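4. Handling rules for the CPU step

The Narkis cell does one job: board-level rework on used desktop machines. Most of what went wrong in our first trials was not control error. It was procedure — parts gripped the wrong way, a lever left half up, a part set down where no one had said it could go. So we wrote rules before collecting more runs. They follow the Edora bench guide where it says anything useful, which for processors is 2 short paragraphs.

Rule 1. Processor is held by its edges only, heat spreader up. Load plate fully open before the arm enters the case (Figure 1a).

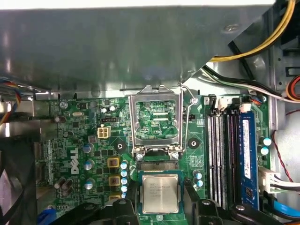 Why not use suction for the processor?
Because a cup leaves residue on the lid and gives no check on rotation, and two jaws square the part as they close.

Rule 2. No contact below the socket plane until alignment is confirmed. The approach is straight down, no sideways search over the contacts. If alignment fails 2 times the arm backs out and the run is logged as a stop, not a fail. Prurow's draft allows a spiral search here. We dont think it should.

Rule 3. The shroud, cables and memory count as keep-out volumes even when the path looks clear. Retention lever too, while up (Figure 1b).

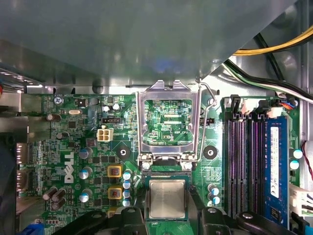 4.1 Parts holders

Every part needs a named place outside the case. We use printed holders on a gray panel, one for the processor and holders for the memory module. Holder fit was checked against the Mac Mathúna tolerance sheet, version of May 23, 2019. Fingertips go to either side of the processor and stop before closing (Figure 1c).
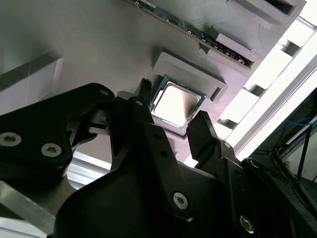 Closing speed is capped seperately from travel speed. Over 100 logged runs, 31 ended in a stop under Rule 2 and were kept in the set. Dropping them would make the step look safer than it is — reviewers should ask for stops whenever a rate is quoted.

Figure 1. CPU step: (a), (b) processor held at the open socket; (c) processor in its printed holder on the panel.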